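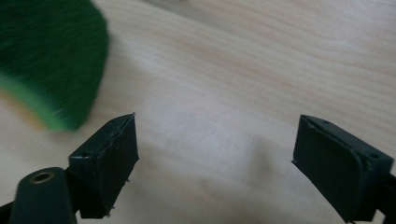

Home Forums Laundry and Textiles Furniture New posts Log in

Wire basket on pale timber table - feet leaving marks?

tallowwood_t
I use a light-coloured timber table for sorting felt and other soft odds and ends before they go in the cupboard. A black wire mesh basket sits on it more or less permanently. The table is a second-hand Lallby, finish unknown, matte. In February I started to notice dark marks where the feet sit. They don't wipe off with a damp cloth. Is it the coating on the feet, or the timber?

gridline
Probably both. Powder coat wears through on the feet first because that is where the load is. Bare steel plus moisture plus tannin gives you a grey-black stain. Pine is low in tannin, so on pine I would suspect transferred coating.

tallowwood_t
Species also unknown. Grain is fine and fairly straight, wavy in places. Colour is close to unfinished pine.
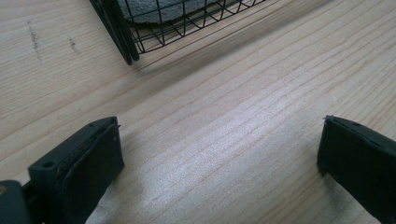 The basket weighs very little empty. With felt in it the load goes up a bit, though I would be surprised if it passed 2 kg.

Elsie Ruddock
Weight is irrelevant at that level. Sliding is the problem. Lift the basket when you move it and put felt pads on the feet. Cendetti sell them in packs of 6, self-adhesive. Trim to suit.

gridline
Disagree on felt pads. They hold grit and moisture, and on a matte finish the grit will burnish a ring. Clear silicone bumpers are better.

Elsie Ruddock
Silicone can leave a haze on some oils and waxes. I have seen it on two tables. Felt replaced every 4 months has given me no trouble.

mortice_and_mull
Find out what the finish is before sticking anything to it. Drop of water on the underside, wait almost 6 minutes. If it darkens, the timber is bare or the oil has gone. Gajewski hardwax over the top would sort that out.

As for the marks, try a white eraser first. Coating transfer will lift. Iron stain won't, and needs oxalic acid - gloves, rinse well, test on the underside.

tallowwood_t
Eraser lifted the lighter mark and did nothing to the other. Water darkened the underside straight away.

mortice_and_mull
Then treat the remaining one as iron stain and oil the whole top afterwards. Spot oiling will show.

gridline
And leave the basket off it until the oil has cured.

14 replies hidden | Share (3) | Watch thread

Related threads
Aseck drawer liners: trim or fold?
Dyed felt bleeding onto timber
Storing wool offcuts over summer
Rust spots on a wire dish rack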